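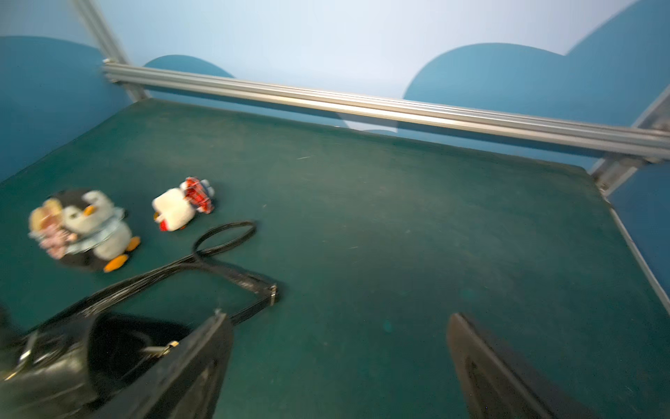

1/ Weighing small things on cheap scales. A thread, mostly for people who bake, mix glue or post parcels and have begun to doubt the number on the display.

5 December 2024

2/ Terms first. Resolution is the smallest step the display shows. Accuracy is how near the reading is to the true mass. Repeatability is whether you get the same reading twice. The box usually prints the first and lets you assume the other two.

3/ I have three scales on the go. The Olari is a flat glass kitchen scale. The Stultia is a pocket scale with a 300 g limit. The Fokmont is a postal scale with a remote display on a curly lead. All three use a load cell, a bar of metal that bends slightly under weight.

4/ Level matters more than I expected. A load cell measures force along one direction, so on a slope it reads low. The error at a slight tilt is tiny. The bigger problem is a foot not touching, or the platform rubbing on its housing. Press each corner before you start. If it rocks, move it.

5/ Surface matters too. Thick carpet or a folded towel lets the case sink, and on thin scales the underside can touch and carry part of the load. A dark green bench top with any give in it wants checking for the same thing. It also shows every pale speck, so you find out how much flour you spill.

6/ Warm up. Switch on, wait a few minutes, then zero. The Stultia drifts upwards from cold and settles. The Olari switches itself off before it has settled, a design decision I would like explained.

7/ Auto-zero. Most kitchen scales quietly treat slow changes near zero as drift and cancel them. Add salt a few grains at a time to an empty pan and the display may stay at 0 for quite a while.

8/ The way round it: put a bowl on first and do not tare it. Note the reading, add the salt, subtract. My steel bowl is 268 g on the Olari, well clear of the zone where the correction works.

9/ Corner test. Put the same object in the middle, then at each corner. On the Fokmont the reading stays put. On the Olari the back left corner reads 2 g light. I now use the middle and leave it at that.

10/ Reference masses. Kibet Mutiso lent me a boxed brass set by Sjöberg, with tweezers. Handle them with the tweezers or clean cotton gloves. Fingerprints do not matter at kitchen level, but it is his set and he will look.

11/ Without a set, use coins straight from a bank bag. The mint publishes a nominal mass for each. Weigh twenty together and divide, as single coins vary with wear.

12/ Water is a poor reference unless you have a decent measuring flask. The jug is nearly always worse than the scale. I tried it with a plastic half-litre jug filled to the line and got 531 g. The scale was fine when checked against brass.

13/ Batteries. A weak cell does not always bring up the warning. On the Stultia the first sign is a last digit that will not settle. Change the battery before blaming the load cell.

14/ Draughts. On a pocket scale an open window or a fan heater is enough to move the last digit. Use the lid as a wind shield if it does not touch the pan -- mine does, so I stand a cardboard box round it.

15/ Calibration mode. Only enter it if you have the exact mass it asks for. I did it in July with the wrong weight on the pan and every reading afterwards was wrong by the same proportion. Redoing it with the right one cured it.

16/ For bread, none of this changes the loaf much. For yeast, curing salts and two-part resin it can. Weigh those on the small scale, and the flour on the big one.

17/ Someone will ask about spring scales. I have one in a drawer and have not tested it. It reads slightly above zero with nothing on it and the adjusting screw is seized.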